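Stacking Up: What Happens When You Give People a Box of Blocks and No Instructions

Final report, Play and Materials studio

Where the idea came from

My first proposal for this class was about board game packaging, and it was boring. I knew it, my studio partner knew it, and my instructor wrote "are you excited about this?" in the margin, which I took as a hint. The same week I was at my aunt's place and my little cousin dumped a whole box of wooden blocks on the floor, ignored the tower I was trying to build for him and spent half an hour laying them flat in lines. No height at all. He was making "a parking lot," and he was very strict about who could park in it.

So that became the project! I wanted to know how people start when you hand them plain blocks and don't tell them what to make. Do they go up, or do they go out? And does color have anything to do with it?

I should say up front that this is a small study run by one person with a class schedule and a part-time job. I'm not claiming it says something about all of humanity.

The blocks

I used wooden blocks because I wanted something with weight to it. Plastic bricks click together, and the click kind of tells you what to do. With plain wooden blocks there's only gravity and whatever's in your head.

The main set is the Merkano mixed set, which I bought secondhand. It has painted blocks and unpainted ones, and I really like that mix – the plain ones turned out to matter more than I expected (see the results). I also borrowed a second set, an Ivham starter box, but I dropped it after the trial round. The pieces were smaller and people kept calling them "the fiddly ones," and a couple of people got annoyed enough that I was basically measuring annoyance.

Before starting I wiped everything down and sorted out the blocks that were too chipped to sit level. Three of those went in a drawer and I later found one of them back in the box, so there was a short period where somebody's tower may have been doomed from the beginning. Sorry to whoever that was.

The table

I didn't think the table would get its own section, but it's getting one.

My first sessions were on a folding table that bounced if you leaned on it. Towers fell over when people reached for their coffee. That's a real problem if you're trying to find out whether people like building up, so I moved everything to the big table with the cream top and the orange-brown streaks. It's beat up, and the top is scratched all over, but it doesn't move.

The trade-off is that the pattern is busy. Two people said the unpainted blocks kind of melted into it, and one person said she picked bright colors first "so I can see what I'm doing." I wrote that down as a quote and then worried about it for days, because color was supposed to be one of my questions. If I did this again I'd put down a big sheet of plain gray paper.

How a session worked

I kept it simple. Each person sat down, I put the box on the table, and I said, "Make a start on something, whatever you like." That was the whole prompt. I'd rewritten it so many times that I ended up reading it off an index card to keep myself from adding stuff like "have fun" or "there's no wrong answer," which makes everyone immediately think there's a wrong answer.

People got five minutes. I wrote down the first few moves on a paper sheet: which block, which way it was turned, whether it touched the one before it. At the end I asked what they were making, and then we put the blocks back together. Cleanup was where I got some of the best comments, by the way. People relax once the "test" part is over. I started keeping my notebook open until they were out the door.

I ran 94 sessions between October and the end of the term. Most were other students, plus some staff and a few people's roommates who got dragged along. I logged 1,740 block placements altogether, all by hand, and I'd like it noted that I have a callus. The original plan said 2,000, but finals week happened and the building got very quiet.

What I found: up or out

I'd guessed that nearly everyone would build a tower. I was wrong, and I was wrong early enough in the project that it stopped being embarrassing and got interesting.

The flat starters were the biggest group. They'd put one block down on its side, then another one against it, then turn a corner. A lot of them were making some kind of outline – a room, a pen, a pond, a picture frame. Once somebody turned that first corner they nearly always turned the next one too. It's like the shape asks you to close it. One guy told me he'd planned on a long wall, but after he put a block in at a right angle "it was a house and there was nothing I could do."

The outlines didn't come out neat, either, and I love that about them. The blocks aren't laid out by a machine at a factory, so they'd overlap a little at the corners, or one side would be natural wood and the others would be painted. My favorite kind had an orange block along the top, a pink one turning down the right side, plain wood on the left and light blue closing up the bottom, with a little pale piece tucked inside. It's so small and it still looks like a place where something lives. 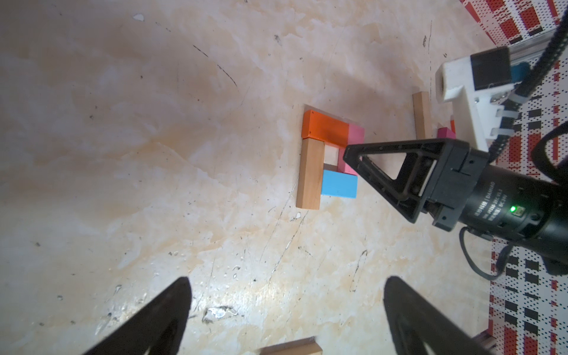

What I found: color

Color was messier. I'd hoped for a nice clear answer like "people start with red," and I don't have one.

What I do have is this. People who built flat seemed to care more about which color went where. They'd hold two blocks and swap them, or go back and change one side. People who built up mostly grabbed whatever had the right shape, and color came second, or it came in at the very end as a decoration on top.

The unpainted blocks had their own job. Flat builders used them as "regular wall" and saved the painted ones for the parts they thought were special, like a door or a front. When I asked about it, most people hadn't noticed they were doing it. One woman in the ceramics program had noticed, and she gave me a long and really helpful talk about glazed and unglazed surfaces that I've put in my appendix almost word for word.

There was also a habit I started calling parking (thank you, cousin). People would pull out blocks they liked and stand them off to one side, upright, before they knew what to do with them. Some of these got used. Plenty of them just stood there for the whole five minutes. At first I wasn't recording them at all because they weren't part of the "build," and then I realized they probably told me as much as the build did. I went back and added a column, but the earliest sheets don't have it, so I've left parking out of my totals.

What went wrong

The index card helped, but I still think my face gave things away. I'm a nodder. I had a friend sit in on one session and she said I nodded every time somebody closed a corner, which is pretty bad considering what I just told you about corners. After that I looked at my notebook as much as I could.

Five minutes was too long for some people and way too short for others. The quick ones finished and then started fixing things that were fine. The slow ones were just getting going.

I also mixed up "lying down" and "on its side" on the first stack of sheets. A block can be long and low or long and standing, and my abbreviations didn't cover all of that. I ended up drawing tiny rectangles in the margin, and those turned out to be way better than the abbreviations. If you're in this class next year, draw the rectangles from day one.

What I made from it

The studio asks for an object along with the report, so I designed a box. It's a shallow tray that holds the blocks in one flat layer, so you see all the sides and colors when you lift the lid, and the lid flips over to become a plain building surface with a low lip. There's a narrow shelf along one edge for parked blocks. I'm calling it the Zisoson box, a name that came from my roommate mishearing me through a door, and I've gotten attached to it.

I tested a cardboard version with up to six people (one of them might have only been there for the snacks). The shelf got used right away without me saying anything about it. The lip was too tall and people kept lining their blocks up along it, so the next version will have a lower one, or maybe none on the front side.

Things I'd still like to do

Try it with actual kids, with the right permissions this time planned out ahead. Try it with pairs of people, since I'd love to see who turns the corner when two people are building. Do a round on plain gray paper and compare. And give my cousin the finished box and see if the parking lot rules have changed.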